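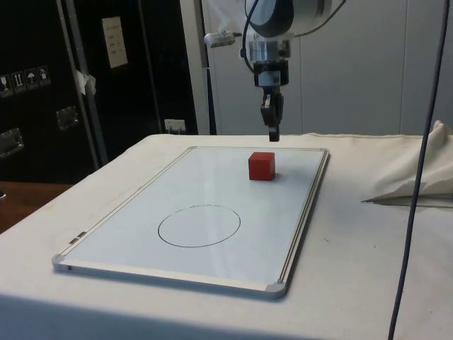
Resetting the pick height on the Etent cell

16th January
By Remo Messina
Reading time: 2 minutes

Do this after the board has been moved or the fingers have been changed. You need the red cube, a whiteboard marker and the teach pendant.

1. Lay the whiteboard flat on the cloth and press each corner. If it rocks, smooth the cloth underneath.
2. Draw a circle on the board for the place target. It can be rough – the program uses the taught centre, and the line is only there for you.
3. Set the cube near the far edge of the board.
4. Drop the speed to 8 per cent and jog the gripper over the cube with the fingers pointing straight down.
5. Check the cable at the wrist. It should hang in an easy loop with no pull on the connector.
6. Lower until the fingertips are 2 mm off the board, then save the point as PICK_LOW.
7. Raise 120 mm and save PICK_HIGH. Repeat both heights over the circle.
8. Run 18 cycles at low speed with a hand near the stop button.

If the fingers scrape, go back to step 6. If the cube lands off centre every time, reteach the circle and leave the pick point alone. Dinesh Sachdeva keeps the backup of the old points.

Related
Changing finger pads on the Hirine gripper
Marín controller: saving and restoring points
Grernville workshop start-up list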